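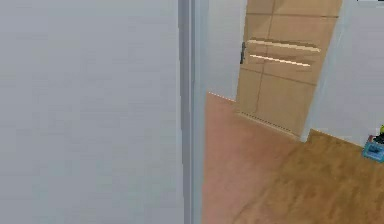 The door at the end of our simulated apartment, past the big blank wall. Lever handle on the left.

Hi and welcome to the gallery for the Zolldale robotics club! I'm Cyrill Aigner, I look after the club's web page, and I also do a fair bit of the navigation code, so you'll have to forgive me if I get excited about doorways. We're spending this season working in simulation. Our project is called Plukimness (it began as a typo in a folder name and we got attached to it), and the goal is to get a simulated home robot to go from one room to another, find a door and get itself lined up with the handle. More about the view at the top, plus notes from the rest of the team, below.

The wall
That big pale wall on the left has eaten more of our evenings than anything else. It's totally plain, no switches, nothing hanging on it, so our position tracker has very little to hold on to when it gets close. Moser (our nickname for the planner, not a person!) used to cut the corner at the jamb every single time. We gave it a wider turn in June and I've been much calmer ever since.

The floor
See how the wood goes from pinkish to a warmer orange-brown? Our first floor detector drew a line right there and decided the rest of the apartment was off limits. I loved that bug. We trained it again on nearly 4,000 rendered views and now it mostly treats the two as one floor, though it still gets nervous at certain angles.

The door
Tan, with faint panel grooves and a little dark grey lever. There are two bright streaks running across the upper part too, and our handle finder was very, very sure that the lower one was a handle. We had a long argument about whether to filter out bright lines or just show it more doors. More doors won, and I was on the losing side, so I got to do the labeling.

The blue thing in the corner
Down at the lower right there's a bit of something teal-blue, with a couple of smaller objects next to it. We call that spot Ornen. If somebody in the club says "it's gone to Ornen again," it means the robot has picked the most colorful thing in view and headed straight for it instead of the door.

What we're up to next
There are seven of us on the project at the moment, split between navigation and vision, and we have six test routes to get through before the spring demo. Each one starts from a different spot, and the longest has two turns in it. I'm hoping to get the scoring script cleaned up before then, so if you've got a version with your own changes in it, please send it over before I overwrite the shared one!

Page updated March 15, 2021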